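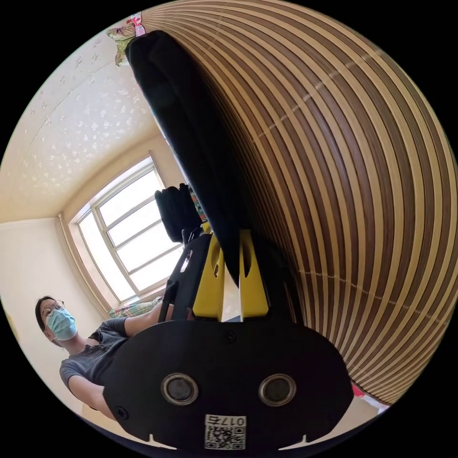
*Bedroom work: a dark length of cloth between the yellow fingers of a hand-held gripper.*

Trousers are hard. Ask anyone who has tried to teach a machine to fold them. Two legs, one waistband, no fixed shape at all, and every time you pick them up they hang differently. A mug is a mug. Black cloth in a heap could be anything.

So the people at Zetetti have gone looking for heaps. Real ones, in real bedrooms, handled by someone wearing glasses and a face mask and holding a gripper in the hand. No robot in the room. The robot comes later, if it comes at all, and by then it should have seen a lot of laundry.

The idea is simple enough to explain on a bus. A person does the job with the same sort of fingers the robot will have. Cameras ride along on the tool. Each go at the job is saved as one example – the approach, the pinch, the lift, the laying down – and a learning system chews through the lot and tries to work out what to do next from what it sees. Nobody writes a rule for sleeves.

"People want to know the clever bit," says Leen Twal, who runs collection for the project, which is called Semwal. "The clever bit is getting someone to do it again on a bed they haven't used before."

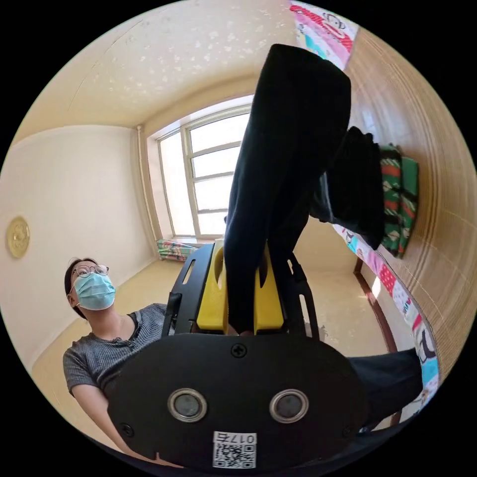
Again is the word you hear most. Lift, fold, smooth, shake it out, start over. The target for a home is 66 good examples, and good is a strict word here. Drop the cloth and carry on – fine, keep it, the machine needs to see a rescue. Put a thumb in to help and it goes in the bin. Fingers are cheating.

Why not do it all in a lab? They did, at first. Back in November the team had 1,078 examples, all from one table, same lamps, same plain cover. The test robot learned the table beautifully. Moved to a spare room with a patterned quilt it grabbed the quilt.

Twal laughs about it now. Not then, she says.

Hence bedrooms, with daylight coming in where it likes. Cartoon sheets, woven mats, walls with marks on them. All the stuff a tidy engineer would clear away is left where it is, and collectors are told not to straighten up before they begin. Dark clothes are asked for specially. Black fabric swallows its own edges, so the system has to pick out a hem from a faint crease and a bit of sheen, and it wont learn that from white towels.

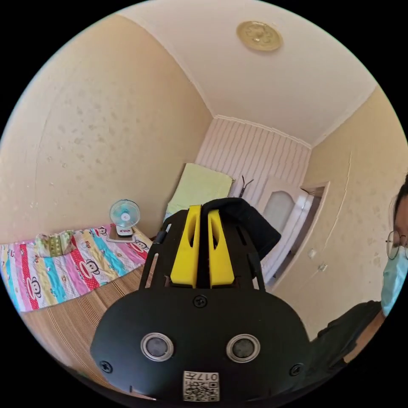 Left and right matter too. The grippers are labelled by side, and the pair has to be matched up afterwards so that both views of a fold line up in time. When the clocks drift the whole session is scrap. It has happened. Fudaron, the small firm that checks the recordings, sends back a list each morning: hand in view, cloth already moving at the start, last fold not finished. Short notes, slightly cross.

Then there is the body of the collector to think of. A gripper weighs little until you have held it up for an hour. Shoulders go first, then the wrist. Sessions are capped at 2 hours with a break every 10 examples, and Twal would like it shorter. Tired people fold badly, she points out, and a machine copying them will fold badly for ever.

Is it worth it, for trousers? Depends who you ask. A rival outfit, Dalura, makes its laundry on a computer, thousands of fake shirts falling on fake beds, and says it is cheaper by far. Twal doesnt argue with the cost. Her complaint is with the cloth. Simulated cotton is too polite, in her view – it slides when it should catch.

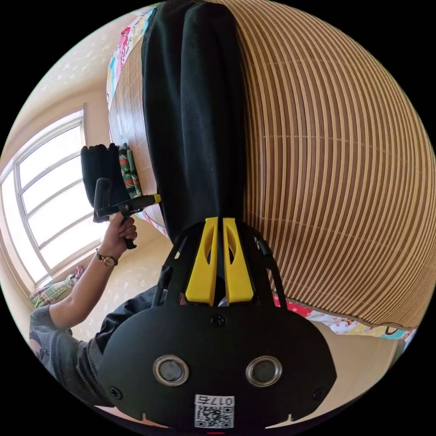 The next batch of homes is being booked now. More mats, more odd windows, one bunk bed that everyone is dreading. After that the team wants two people's examples of the same pair of trousers on the same bed, to see how much of a fold is the cloth and how much is the person doing it. Twal has a guess but won't put it in print. She does her own ironing on Sundays, she says, and leaves the trousers till last.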